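Workshop notebook, Stulness fabrication bay
2021-08-02

Print this entry | E-mail to a colleague

Zillberg spreader beam, second one. Picking up where the July notes stop.

Plate came in from Wuvstead first thing, four pieces, all to size this time. Mill certs in the folder, heat numbers match the stamps. Marked them up straight away and put them by the saw on the long trestles. Please don't move them, they are in order.

Flame cut edges on the lug plates want dressing before anyone welds near them. Did one with the big grinder, took ages, hard skin on it. Try the belt for the rest. If the belt clogs, back to the grinder and accept it.

Fit-up on the main box: web to bottom flange good for most of the length, then opens up near the north end. Feeler went in at 4 mm. Too much. Flange has a bow in it, sighted down it with the string and it's plain as anything. Strongbacks and wedges tomorow, pull it down before tacking. NOT going to fill it with weld like last time.

Preheat. The procedure says check at the joint and a hand's width away. We have only been checking at the joint. Temp sticks are in the top drawer with the chalk, new box.

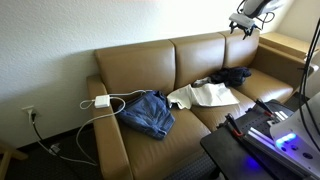 Lug bores. Drawing says bore after welding, and I agree, but the big bar is still on the Palumbo job and won't be free until they've done the second trunnion. Options: wait, or bore undersize now and finish later. Would sooner wait. Undersize first means setting up twice and the second set-up is always the one that goes wrong. Have put our name on the board for the bar after Palumbo.

Asked the drawing office about the weld symbol on sheet 8, lug to top flange. Shows fillet one side and full pen the other, and the section view shows full pen both. Went back and forth. Answer by phone: full pen both sides, revised sheet to follow. Nothing cut or prepped on the lugs till the paper is in my hand. Wrote HOLD on them in yellow.

Palumbo trailer frame, for whoever has it next:
- crossmember brackets tacked, not welded out
- check diagonals before going further, I got them 15 mm different corner to corner and don't trust the tape I used
- rear bolster pins are in the cage, greased and wrapped
- the turning fixture squeaks on the drive side, bearing dry or worn, had no time to look

Overhead crane: pendant still sticking on the slow down button. Reported again. It does let go but late, and with a beam on the hook late is no good. Use the other crane for anything near the fixture. Tag is on it.

Test load for the first Zillberg beam. Water bags are booked from the hire people and need 15 days' notice if we want to change the date, so we don't change the date. Means paint has to be off the critical list: test in primer, top coat after. Customer is all right with that, got it in an e-mail, printed and in the folder. MPI on the lug welds before and after test, both.

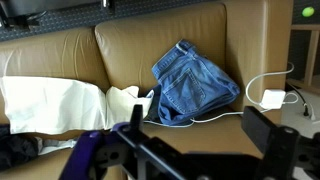 Shackles for the test came back from inspection with one rejected, pin bent. Scrapped it, cut through so it can't creep back onto the rack. Need a replacement same size, same maker if poss, so the set matches.

Wire: down to roughly 8 spools of the flux core. Sounds plenty, isn't, the box seams eat it. Order in. The spool left open on the machine by the door has gone rusty on the outer wraps, strip it back or bin it. Lids on please.

Tried the copper backing strip on a test piece for the box corner. Root looked nice at the start and went ragged after the stop. Think the strip lifted. Clamp closer together and try again on scrap, not on the job. Macro of the good end is on the bench, etched, have a look.

To do:
- strongbacks, pull down flange, tack
- belt the lug edges (dress only, no prep)
- chase sheet 8 revision
- borrow the decent tape from Wuvstead or buy one
- ring re shackle
- fixture bearing, if anyone has an hour

Forgot to write down the interpass on the first seam. It's on the back of the job card, copy it accross before the card goes to the office.

Comments (4) | Shares (0)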